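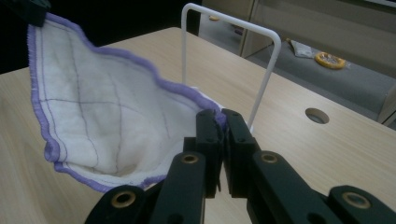

Wavy edges on soft white cloths are driving me a little crazy, and I'm hoping somebody in this lovely group can talk me through it before I hem the rest of the pile. I've been making household cloths for dusting, drying glasses, and generally having near the sink, from a thick, slightly fuzzy white remnant that came out of the bin at Diltton with no label on it at all. I finished mine with lavender-purple thread in a tight overlock stitch, and you can see how the edge ripples along the top instead of lying straight. I do love the color (it's so cheerful against the white!), but when I fold the cloths and stack them, the corners fan out and the stack leans over like a tired layer cake. The dark lines across the face I can live with, and they give me something to fold along, but that edge is bugging me. Is it the stitch, the fabric, or me? I'd sure appreciate any thoughts, and please don't be shy about telling me it's me.

Posted by plumthreads, November 3, 2018

---

Welcome to the wavy edge club, plumthreads, we have snacks. My guess is that the fabric is stretching while it goes under the foot. Thick fuzzy stuff drags, and without meaning to you pull on it from behind to help it along, and then all that pulling gets locked in by the thread. Turn your differential feed up a bit. Mine sits at 1 for ordinary cotton and I go up toward 2 for anything spongy, and I test it on a scrap first, from the same piece and cut in the same direction. If you didn't keep any scraps, cut a strip off the end of the remnant and call it money well spent.

The other thing I'd do is lengthen the stitch. A very tight edge packs in so much thread that the fabric has to spread out to make room for it. On T-shirt hems that's how folks get a lettuce edge on purpose, and it's darling on a little girl's nightgown, but I can see why you don't want it in your linen closet.

Posted by bobbinbasket

---

I'm going to disagree with bobbinbasket a little, in a friendly way. I made a whole drawerful of these for my daughter's first apartment and I messed with the feed all afternoon, and what fixed it was washing the fabric before I cut it. Brand-new fuzzy fabric hasn't settled down yet. You hem it, it goes through the dryer, the middle draws up and the thread around the outside doesn't, so now you have a ruffle. I'd wash and dry the whole remnant, cut your squares, and then hem. It's boring advice and it means a day's wait, but my cloths stack just fine.

Also, I wouldn't take the stitch too long. The tight edge is what keeps that fuzz from working its way out and shedding all over your glasses.

Posted by henhouse_quilts

---

Prewashing is good advice, henhouse, I'm not fighting you on it! But she says she noticed it while folding, and I didn't see anything about a dryer. Plumthreads, had you washed them yet when you saw the ripple?

Posted by bobbinbasket

---

Not washed, no! They rippled straight off the machine, so I suppose that's one point for the feed. But I hadn't prewashed the yardage either, so now I'm worried there's a second ripple waiting for me in the dryer. The remnant was 59 inches wide, which makes a lot of cloths, and I've only hemmed the first few. The thread is a cone of Doležal that my aunt passed down when she moved to Dasbridge, and it's on the heavy side. Could the thread be part of it? I have thinner white, but I'd be sad to lose the purple.

Posted by plumthreads

---

Heavy thread will surely add to it, but please keep the purple. You can put the purple in the upper looper only and run your thinner white in the needles and the lower looper. You'll still see a colored edge from the front, with less bulk wrapped around it. Loosen the upper looper tension a touch to suit the heavier thread, and do your corners by running off the end and starting again on the next side. Going around curves is where I always get waves, and rounded corners are the worst of the lot – I quit doing them on anything thick.

Posted by sageandsuds

---

Oh, I have to stick up for rounded corners! Square ones leave a little thread tail that has to be woven in, and when you're making a big batch that gets old in a hurry. Go slow, don't steer too hard, and lift the foot to let the fabric relax halfway around. I think they hold up better in the wash too, with no point to poke out and fray.

Now then, on to the folding, which I have opinions about. A fuzzy cloth won't hold a crease the way a tea towel will, so I fold mine in half, then in thirds, and store them standing up in a shallow drawer. Standing up, you hardly notice a ripple. Fluff is forgiving like that.

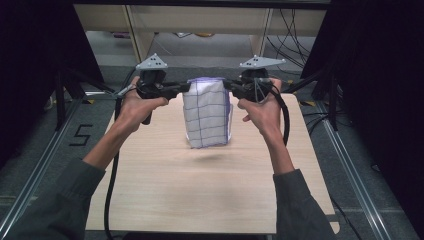 My neighbor asked me this one last week and I'll put it in here for whoever needs it. Can you use fabric softener on cloths meant for drying glasses? It's better to leave it out, as softener coats the fibers and they don't soak up water as well.

I wash mine with plain Nukton powder and tumble them on low. If they come out a bit stiff, I give each one a good snap before I fold it, and it livens up the fuzz again.

Posted by marigold_mending

---

Agreed on the softener. I'd add one more thing for plumthreads, and that's to wash the first few separately. Purple thread on bright white fabric makes me nervous, especially an old cone where you don't know how the dye will behave. Snip off a length, wet it, and press it in a white paper towel. If the paper stays clean, go ahead. I stay at 80 degrees for the first wash anyway and check them before they go in the dryer.

Posted by henhouse_quilts

---

Well, 80 is awfully cool for something that's been wiping a sink. For a first wash, sure. After that I'd go up to warm or you'll have a smell to deal with by January. I had a basket of dishcloths go sour on me that way and there was no bringing them back.

Posted by sageandsuds

---

You are all so kind, thank you. I've got the remnant in the wash now and a snippet of purple thread sitting on a wet paper towel on the windowsill. The plan is the feed up a notch, a slightly longer stitch, purple in the upper looper only, and I'll do two test squares, one with square corners and one with rounded. I'm leaning toward rounded (sorry, sageandsuds!) but I'll let the squares decide. The ones I already hemmed can go under the sink as they are. I'm not unpicking an overlocked edge for anybody.

Posted by plumthreads

---

Good plan, and no hard feelings about the corners. If you get tunneling along the edge after you change threads, narrow the cutting width a hair before you touch the tensions again.

Posted by sageandsuds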